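Subject: Re: Canteen recycling at Asstead – revised arrangements
Date: 08/04/2018

Dear colleagues,

Further to the message quoted below, the revised arrangements at Asstead will apply to all 128 desks on the upper floor as well as to the canteen. Paper napkins and sweet wrappers are to go into general waste. The Wareck contract covers clean card and drinks cans only, and a mixed load is charged at 145 pounds.

Staff are asked to clear their own trays before leaving – this includes visitors' trays after meetings.

Comments should reach me before the October review.

Ottilie Gasser
Site Services

> Could Site Services confirm whether napkins count as paper?
> The notice in the Zadport building says they do, and ours
> says nothing at all.
> Domenica Bachmann 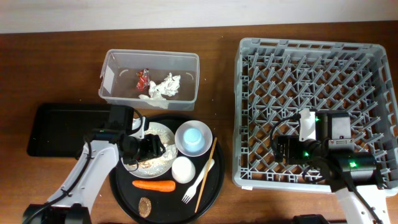
Domenica Bachmann: Thank you for the clarification. May I ask that the Zadport notice be corrected at the same time? Several of us work in both buildings and would prefer a single rule.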